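4.2 Changes in the folding task

Before the cell was installed at the Todevent laundry, one operator sorted, folded and stacked garments at a single station. The Mirari cell takes over part of the folding, and the operator's work moves toward preparation and inspection. Figure 3 shows the two arms at the table with a pinstriped garment between them (a) and a wrist view of a pinstriped garment held by the gripper (b).
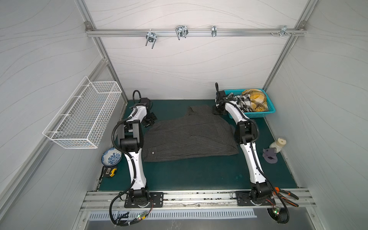 The operators we interviewed described the new work as lighter on the shoulders but harder to pace. At the manual station they set their own rhythm and could leave a difficult item for later. At the cell they respond to its requests, which arrive at uneven intervals. Tayla Tamihana, a shift lead, reported that operators kept a second job within reach - usually mending or labeling - to fill the gaps. The site's work plan did not include this activity, and it was not credited in the daily totals.
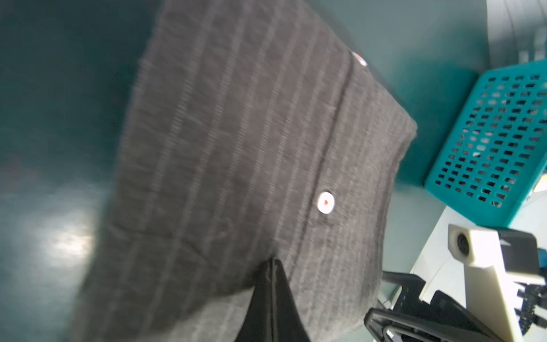 Garments with button fronts accounted for most of the requests for help. Of 900 garments logged during the trial, 116 required an operator to step in, and most of these cases involved a placket that had shifted during the lift. Operators learned to close the top button before loading, a step absent from the written procedure. Two of the 12 operators had passed it on to the others by the second week. We treat this as informal process design, and note that the pay grade for the station did not change.

Inspection also changed. Under manual folding, stains and loose buttons were found by hand during the fold itself. With the cell in use, these checks were moved to the stacking table, where the garment is already closed and the inside of the front is hidden.

Figure 3. Folding cell during the trial: (a) work table; (b) wrist view.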